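4.2 Grounding and Replanning in Grilo

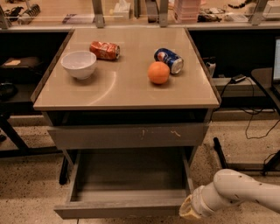

The Grilo planner receives a language instruction and a symbolic state, and returns a sequence of skill calls. The state is rebuilt from the head camera after every skill, so an error in one step is not carried into the next. Each drawer is stored with its own open fraction, and each loose object with a class label, a pose and a support surface.

Figure 3. Workspace during a drawer task. The lower drawer is open and empty; two cans, a bowl and an orange fruit are on the table.

We trained the state estimator on 3,593 labeled views and held out 500 for testing. Cans lying on their sides required a separate pose head, as the upright model of the Arum baseline often reversed the long axis. When two objects nearly touch, as the fruit and the blue can do in Figure 3, the grasp module ranks approach directions by free space and discards any that would move the neighbor.

Replanning is triggered when the observed state differs from the predicted one. Over 1,374 skill calls, 19 ended in a state the planner could not repair. Most of these involved a drawer whose open fraction was read too low, a case discussed in Section 5.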